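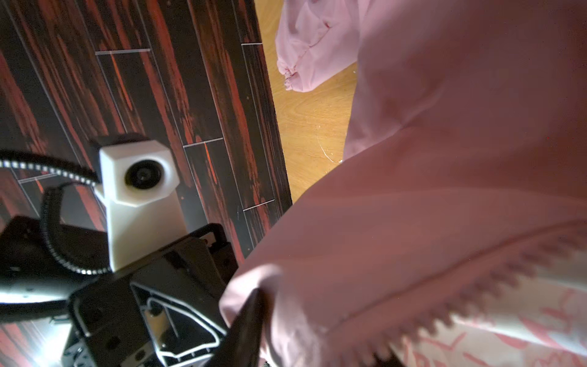 What happens to a sorting job when part of it is handed to a machine?

Most of the job stays with the sorter, but the order of the work changes and more of the shift is spent checking and correcting.

May
By the Workplace Desk
37 shares | 3 comments

The returns hall at Neka, in Chisholm, employs 22 people. They open parcels, lay out each garment, inspect it, fold it and send it to resale, repair or textile recycling. Until last year every step was done by hand at a standing bench. Now part of the handling takes place in two-arm cells supplied by Standum, with scheduling software from Anov.

The division of labor is narrow. A sorter places one piece in the cell and presses a start button. The arms find an edge, lift the piece and open it for inspection. The sorter decides where it goes. The software records the decision but does not make it.

Cloth is a difficult material for this kind of work. A carton has fixed corners, and a program can assume they will be in the same place on the next carton. A garment arrives in a different shape each time. Sleeves turn inward, linings come through the front and zippers pull one side down. The arms work with two-finger grippers, which need a fold or an edge thick enough to close on. Slick fabric is the slowest category in the hall, followed by anything with a hood.
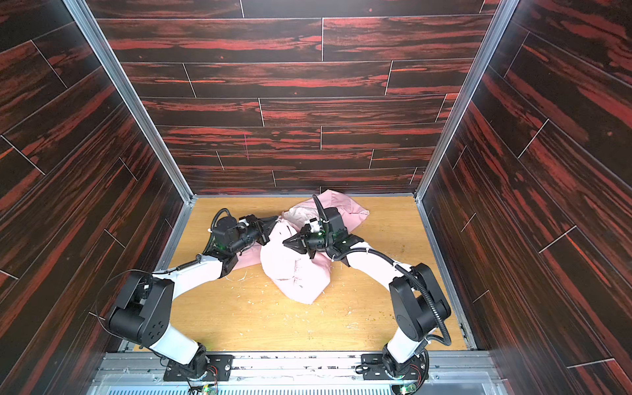

Two arms handle a piece of pale pink fabric inside the cell.

An experienced sorter at Neka opens and turns a light jacket in a few seconds. The cell takes almost 37. The case for it rests on repetition and strain. Under the old routine, a sorter reached across the bench for each garment through a full shift, and shoulder complaints were the most common reason for a transfer request. One sorter now tends several cells and moves between them, so the reaching is spread out. The walking has increased, and the hall has added mats along the aisle.

The less visible change is in judgment. On the bench, a sorter felt the cloth while opening it and often had a decision before looking.

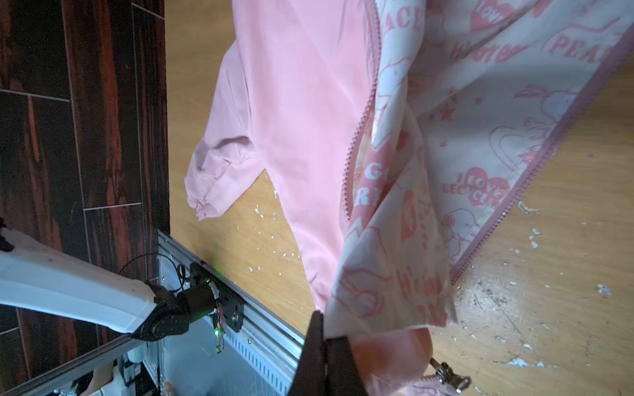 With the cells, that information arrives late or not at all. Thin spots, weak seams and a stiff slider are easier to find by touch than by eye. After complaints from the floor, Neka rewrote the procedure so that every piece marked for resale is handled once by a person before it is bagged. The rule costs time, and the original business case did not include it.

Pay has been a slower discussion. Sorters who tend cells were first kept on the bench grade. They argued that clearing a failed grip, resetting the arms and logging the fault was technical work — and that they were already training one another to do it. The company now pays a cell rate after a supervised period. Sorters who stay on the bench keep the old rate, and several have chosen to.

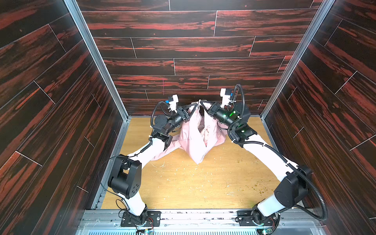

Both grippers hold the garment at its upper edge, with one sleeve lying across the floor of the cell.

The fault log is the most useful record of how the arrangement works. In one month it held 481 entries. Dropped fabric and double grips made up the largest groups. Each entry needs a cause code, and the first code list had been written without anyone from the hall. Sorters used "other" so often that Anov asked them for a replacement list, which includes separate codes for linings and cuffs.

Head count in the hall has not changed. Two vacancies were left open during installation and filled afterward, with fault handling added to the job posting. Management has not promised to hold that number when more cells arrive, and the sorters have asked for the plan in writing. The next review will cover staffing, the cell rate and whether the hand check can be limited to coats and jackets.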